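25 Mar 2023

We've had the Rovby arm on our packing line since January, and I keep getting asked if it's pinched my job. It hasn't! What it has done is take over the reaching and lifting, which my shoulder is very happy about.

Montri tries every pick in the simulator first, so I've spent a lot of tea breaks peering over at his screen - spray can on a white cabinet, leaning right over, with something round and yellow tucked in behind it. I used to pack 134 boxes on a good shift and never once thought about how I picked up a can.

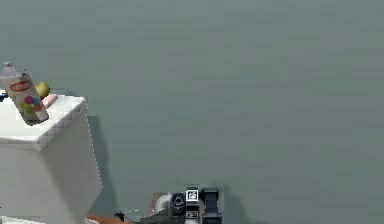

What's changed for us

Two of us have moved over to checking and Gervásio is learning to write the pick lists (he moans, but he's good at it). I do miss the chatter on the line. It's quieter now, and I've asked if we can have the radio back.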